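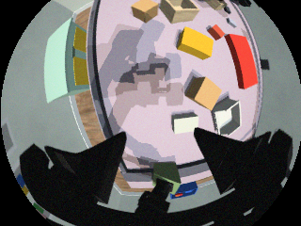
Can Totdale Matte be applied over old paint?

Old paint can stay in place if it is sound and has been sanded dull. Loose or flaking paint has to come off down to the bare surface, and oil-based paint needs the Totdale Bonding Primer first.

Totdale Matte Tabletop Coating
Water-based, single-component, interior use
Product sheet revised Feb 27, 2022

Totdale Matte is a pigmented coating for tables, counters, shelving and other flat interior surfaces that are wiped often. It dries to a low-sheen film that can be cleaned with a damp cloth and a mild soap. It is supplied ready to use and should not be thinned for brush or roller work.

Specifications
Can size: 1000 mL
Coats required: 3
Recoat time: 4 hours
Sheen: matte
Cleanup: water and soap, before the coating dries
Storage: upright, sealed, protected from frost

Suitable surfaces
Solid wood, veneer, MDF and previously painted wood. Not for use on bare metal, glass, oiled or waxed wood, or any surface that stays in contact with standing water. Resinous knots should be sealed with a stain-blocking primer, as color can otherwise bleed through pale shades over time.

Surface preparation
Remove hardware and fill dents with a paintable wood filler. Sand rough or peeling areas with 80-grit paper, then follow with a fine paper until the scratches are gone. Vacuum the dust and wipe the surface with a damp, lint-free cloth. Tack cloths containing wax leave a residue and should not be used. MDF edges absorb more than the face and need a coat of primer of their own, sanded lightly when dry.

Application
Stir slowly from the bottom of the can. Shaking introduces bubbles, which show as small craters in the dried film. Use a short-nap foam or microfiber roller on the main surface and a synthetic brush at the edges. Work in one direction and keep a wet edge.

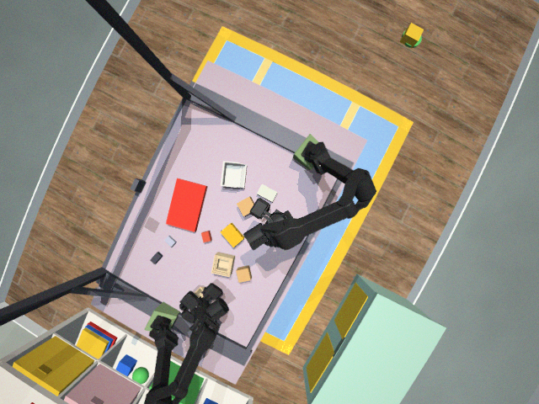 On large tops, divide the work into strips that run the full length of the piece and finish each strip before the one next to it begins to set. Do not go back over an area once it has started to drag. A roller mark left alone will usually level out; one that has been worked over will usually stay.

Sand lightly between coats with a fine sponge pad. Leave the last coat unsanded. Cold or damp rooms extend the recoat time, and the surface should feel dry and powder easily under the pad before the next coat goes on.

Light objects can be set on the surface the day after the final coat. Keep tablecloths, rubber feet and hot dishes off it until the film has fully hardened. The instruction leaflet in the can lid gives hardening times by room temperature.

Color matching
Pigmented shades are mixed to order in the Kokska tint range. Cans from different batches may differ slightly. If a job needs more than one can, combine them in a clean bucket before starting. Pale shades look cooler under daylight lamps and warmer under household bulbs, so a sample board should be checked in the room where the piece will stand. Screen colors are a guide only. 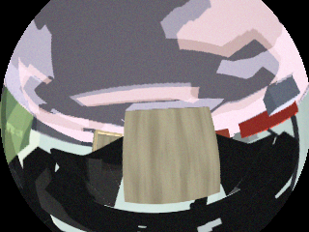 Rendered view: pale pink and dark gray-purple surfaces.

Care
Wipe spills as they occur. Avoid scouring powder, melamine sponges and cleaners that contain ammonia, all of which polish a matte film and leave shiny patches. Small scratches can be touched in with a fine brush. Deeper damage is repaired by sanding and recoating the whole face, as spot repairs on a matte surface remain visible at the margins.

Related products
Totdale Bonding Primer
Totdale Clear Matte
Su short-nap roller, sleeves sold separately
Moritz synthetic edge brush

Technical questions: Yoshinori Uchida, Product Support
Sample boards and trade orders: Jiahui Zhong, Sales

Mixed shades cannot be returned. Unopened cans of white and clear may be returned with proof of purchase.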